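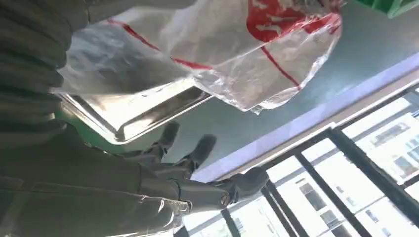

Zundness neck speaker by Hastedgate

The Zundness is a Bluetooth speaker worn around the neck. It is meant for people who want to hear the television, the radio or a phone call without covering their ears, and without turning the volume up for everyone else in the room. It sits on the collarbones and points the sound upwards. Nothing goes in or over the ear.

Price: £139, including delivery to UK addresses
Colours: charcoal, stone
Weight: 139 g
Battery: 2,124 mWh, not removable by the user
In the box: neck speaker, USB-C charging cable, TV transmitter, optical cable, printed guide

Sound

There are two drivers, one on each side, set into the ends of the collar. Speech is the main thing it has been tuned for. Voices come through clearly at low volume, and the button marked V on the left arm lifts them a little further if the programme has loud music under the dialogue. Press it again to go back to normal.

Music is pleasant enough but the bass is light. That comes with the size. If you mostly listen to music and sit in one spot, a shelf speaker at the same price will sound fuller. The Zundness makes more sense if you move about the house while you listen, or if two people in the same room want different volumes.

Other people will hear it. At the lower settings someone at the far end of a sofa will hear a murmur, and on a train they would hear a good deal more than that. We do not suggest it for buses, trains or shared offices.

Fit

The collar is a flexible band covered in soft silicone. Bend it to shape once and it will stay there until you bend it again. It fits most necks and can be worn over a shirt collar or a thin jumper. Thick scarves and hoods will muffle the sound. The arms are slightly different lengths on purpose, so that the controls fall under your right thumb, and it should not be worn the other way round.

Connecting to a phone, tablet or computer

Hold the power button until the light flashes blue, then choose Zundness from the list on your device. You only need to do this the first time. It will remember 6 devices and can be connected to two of them at once, so a call on your phone will interrupt what you are listening to on your tablet. When the call ends the tablet carries on, although some video apps stay paused until you press play.

There is no app. Volume, calls, the voice setting and the track controls are all on the collar itself, and there is no account to set up.

Connecting to a television

Use the transmitter in the box. It plugs into the optical socket on the back of the television and takes its power from a USB port. The two parts are paired before they leave us, so the sound should start within a few seconds of both being switched on. If your set has no optical socket, there is a headphone-type socket on the side of the transmitter as well, and you can use any ordinary 3.5 mm lead. That lead is not included.

On most televisions you can choose to have the set's own speakers on at the same time.
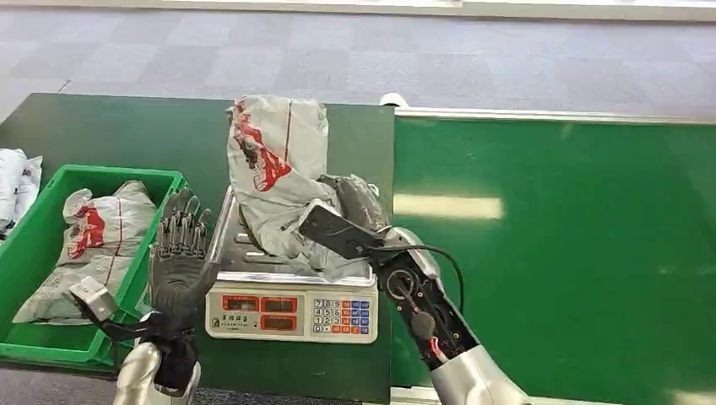 Look in the sound menu for a setting called "optical and TV speaker" or something close to it. If you can't find one, the television probably switches its speakers off as soon as the optical output is in use. The headphone socket will often do the same. In that case the only way round it is a separate splitter, and our support desk can tell you which type suits your model.

Lip sync is good through the transmitter. If you connect the television by its own Bluetooth instead, you may see a short delay between mouths moving and words arriving, depending on the set.

Battery and charging

You can expect a long evening's viewing from a full charge at medium volume. The voice setting makes very little difference to this, but high volume does. A spoken message tells you when the battery is low, and then repeats every few minutes until you charge it or switch off. The message can be turned off by holding V and volume down together.

The speaker can be used while charging, though the cable is short and you will need to sit near the socket. If you are putting it away for the summer, leave it part charged.

Care

Wipe the band with a damp cloth. The Zundness will cope with light rain and perspiration but should not be worn in the shower or rinsed under a tap. Hair products and sun cream can mark the stone version - wipe them off the same day if you can.

People with a pacemaker or other implanted device should ask their clinic before buying. There are magnets in both drivers and they sit close to the chest.

Guarantee and repairs

The guarantee lasts 2 years from delivery. Repairs are done at our workshop in Clandatcombe. Contact us before sending anything back so that we can give you a returns number, and please send the transmitter as well if the fault is with television sound. Batteries can be replaced at the workshop after the guarantee has run out, for a charge.

Orders placed before noon go out the same day, Monday to Friday. The stone colour is out of stock and is due back in December. You can order it now and we will take payment when it is sent.

The Zundness can also be tried and bought at the Stamatopoulos hearing and audio shop, which keeps one of each colour on the counter.

Comments

Marion McIver
Bought the charcoal one for my husband, who has the telly far too loud. It has made a real difference in the evenings. The low battery voice is very insistent so I was glad to see on this page how to turn it off. It isn't in the printed guide, or I couldn't find it.

Kyriaki Vasilakis
Does the transmitter work with two collars at the same time? My mother and I would both like one.

Hastedgate support
Hello Kyriaki, yes, it will send to two. The second collar has to be paired by hand. Hold the button on the transmitter until it flashes, then do the same on the new collar. A collar on its own, without a transmitter, can be ordered by phone.

Kyriaki Vasilakis
Thank you, I will ring on Tuesday.

dunlin_j
Comfortable, and speech is good. Music is a bit thin, as it says above. I wear it for the radio when I'm cooking and take my phone calls on it. Wish the charging cable was longer.

Contact Hastedgate | Delivery and returns | © Hastedgate, all rights reserved | Back to top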